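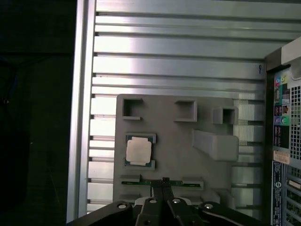
House rules for the robot bench

We love our bench robot in Mundton, and after 2 years of letting it handle PC parts we have a set of habits I'd happily press on anyone with a gripper and a spare corner of workshop. Most of them cost nothing!

Give every part a home. A processor goes in its own pocket, a memory module in its own slot, and the tray gets the same position on the bench every time. If you print your own trays, round the corners of the pockets a little and leave finger room, because you'll be reaching in there too.

Grip boards by the edges. Gold contacts hate fingerprints and they hate gripper pads even more. Teach the pick point by hand, at crawling speed, and save it under a name another person would understand ("RAM pick 1", please, not "test new final").

Start slow. Our rule at the Lekitz bench is 22 percent speed for any new routine and 45 once it has run clean for a whole afternoon. Yaowalak Yimyam wrote that on masking tape in February and the tape is still there – it has saved us more bent pins than any gadget we own.

Know where the stop button is, and keep it within reach of whoever is standing at the bench. Coffee mugs live elsewhere. Long sleeves get rolled up, lanyards come off.

Ground yourself and the bench before you touch a bare chip. Wipe the gripper pads with a lint-free cloth, let them dry, and check for grit. One speck can scratch a heat spreader.

Hands out before you press run. Say "clear" out loud, even when you're alone. It feels silly for a day or so and then you can't work without it!

Unplug the PC case before any work near the ports or the board. Arnar Bergmann also likes to tuck loose cables away from the arm's path, and he's right – a snagged cable can drag a whole case sideways.

Write down what you changed, with your initials. A cheap notebook is fine.

Last updated 30/07/2020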